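We use cookies to remember your basket and to see which pages people give up on. Accept / Manage settings

SIRKGATE'S JUMPER AMNESTY RETURNS IN NOVEMBER, WITH A BETTER QUEUE

Likham Knitwear Library will once again take in the nation's unloved jumpers this November, or at least those belonging to people who can get to Sirkgate on a Wednesday.

The Jumper Amnesty invites anyone with a pullover they never wear to hand it over, without questions, and borrow a different one for the winter. Last year 1048 garments came through the door. A good many were presents. Several still had the gift receipt pinned inside, which the library regards as a cry for help.

This year donors are being asked to do one small thing before they set off: lay the jumper out flat, look at it properly, and fold it. In previous years most arrived balled up in carrier bags, and sorting them took longer than lending them.

"People tell us they have folded it," said Chih-ming Lui, who runs the library. "Then we open the bag and there is a sleeve where the neck should be. I don't blame them. Most of us were shown how to fold a jumper once, by somebody in a hurry, and we have been bluffing ever since."

To help, the library has put together a free leaflet, Flat Out, setting out its preferred method. It needs a bed, a jumper and a couple of minutes. The bed should be made first. The library accepts that this may be asking a lot.

Lay the jumper face down and smooth it from the collar towards the hem. Stretch both sleeves out to the sides. Fold one side in towards the middle, bring the sleeve back down along the body, then do the same with the other. Fold up from the hem, in half or in thirds depending on the shelf. Fuzzy knits should be patted, never tugged. Hangers are not recommended for anything heavy, unless the wearer would like pointed shoulders.
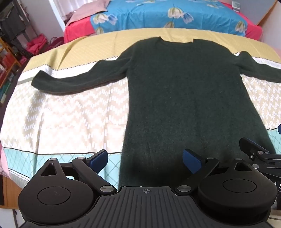 Sleeves out: a dark green crew neck laid flat on a patterned bedspread.

Dark colours are expected to dominate again. Deep greens, navies and blacks made up 67 per cent of last year's intake, a fact the library puts down to relatives playing it safe. They are also the first to be borrowed, so everyone is presumably happy except the relatives.

Dark knits do need a closer look before they are handed in. Moth holes vanish against a dark bedspread and become obvious on a pale one, so the leaflet suggests using the lightest cover in the house, and checking under the arms, where moths like to start. Small holes are no bar to entry. The mending table will deal with them, and matching the wool is considered a bonus.

New this year is the Lüthi Shelf, named after the family whose old haberdashery counter now holds the library's heaviest jumpers. These are lent for the whole winter instead of the usual month, on the grounds that carrying one home and back is quite enough exercise. The shelf includes a batch of fishermen's jumpers from the library's partner scheme in Nurkberg, where winters are taken more seriously and itching is thought to build character.

Each household may bring up to 3 jumpers. Cardigans count as jumpers. Ponchos will be considered one at a time, and with some reluctance. Anything featuring a reindeer that lights up should have its batteries taken out before arrival.

"We don't judge," Lui added. "We do have a separate pile."

Borrowing is free for members, and joining takes one form and a proof of address. Jumpers should be washed and fully dry when handed in. Damp wool in a warm room has an effect on visitors that the library would prefer not to repeat.

The Jumper Amnesty takes place every Wednesday in November at Likham Knitwear Library, Sirkgate, from 2 pm. Copies of Flat Out can be picked up at the front desk, where they are kept, neatly folded, beside the returns bin.

Press enquiries: please ask for Chih-ming Lui at the library desk during opening hours. Interviews can be arranged on any afternoon except Wednesday.

ENDS

Sign up to our newsletter for mending tips and opening times. You can unsubscribe whenever you like.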